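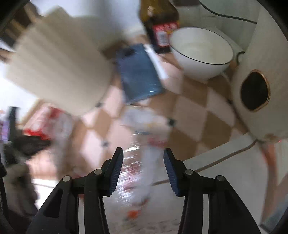
Gavin Ogilvie asked last week why we keep rowing at such a low rate when the race is going to be at thirty-something anyway, and doesn't it just teach you to be slow? Good question, and it's more or less the whole of this session, so I've moved it to the front of the notes.

Session 2: Ratio, rate and the long winter pieces

The short answer to Gavin is that at a low rate there's nowhere to hide. At 18 strokes a minute you have more than three seconds for each stroke, and if the boat stops dead on you in that time you feel it in your back and your feet. At 34 you don't feel much of anything except tired! I spent two whole seasons thinking I had a good catch because I only ever paid attention to it at race pace.

A few words first so we all mean the same thing.

Rate: strokes per minute. That's the number on the little screen, and people stare at it way too much (me included).

Ratio: how long you spend on the recovery compared to the drive. If the drive takes one second and the recovery takes two, that's a ratio of two to one. At low rates you want at least that. At race pace it gets close to even, and that's fine.

Run: how far the hull travels between one catch and the next. Stand on the bank and look at the puddles. If your new puddles go in well past the old ones, you've got run.

Now the sums, and I promise they're easy. Say you cover 3000 meters in 15 minutes at rate 20. That's 300 strokes, so 10 meters a stroke. Then say you do the same distance in 14 minutes at rate 25. You're a minute faster, lovely, but that's 350 strokes and you're down to roughly eight and a half meters each. Is that good or bad? Depends what the piece was for! In a winter steady piece I'd call it bad, and I'd send you back to do it at 20. In a race I'd shake your hand.

Work it out for your own last piece before we meet again. Distance divided by number of strokes. Write it in the margin here, it doesn't need to be neat.

The Drudska piece

We call it that after the stretch of river at Drudska where I first had to do it, in December, in a double, with Somkiat Srisuk in the bow seat telling me to slow down the whole way. I had been rushing my slide for years and he could feel every bit of it. By the second turn I was so annoyed with him that I did slow down, mostly to prove a point, and the boat got quieter and we went faster. I've never quite forgiven him.

It goes like this:

17 minutes at rate 18, full length, firm but not hard
4 minutes light paddling, drink something
17 minutes at rate 18 again, but go up to 20 for the last five
4 minutes light
10 minutes with your eyes shut for ten strokes in every minute (crew boats only please, and never the bow seat or whoever is steering)

If you're on the rowing machine, leave the damper low. Everybody wants it on ten. Put it on three or four and let your legs do the talking.

My pulse on the last part of this is usually well under control, but I once saw 173 on my watch and that was me racing the crew next to us when I was supposed to be doing steady work. If you can't speak a full sentence to the person in front of you, you're going too hard. Back off and start again.

What to think about on the recovery

Hands away first, then the body swings over, then the knees come up. You've heard it a thousand times. What I'd add is that the hands should leave at the same speed they came in, so there's no pause at the chest and no snatch either. After the knees start to rise the body shouldn't move anymore. If you're still reaching at the front you've left it too late, and you'll dive your shoulders and the blade will go up in the air right when you want it near the water.

A drill for this is the Pover pause, from the club where I learned it. Stop with your arms straight and body over, count one, then go. Do that on every third stroke for five minutes and then row normally. The first few normal strokes will feel huge. Try to keep them.

For next time

Do the Drudska piece once, on water or machine. Bring your meters per stroke from that and from your last hard piece. We'll compare the two and then move on to starts, which I know is what you all came for.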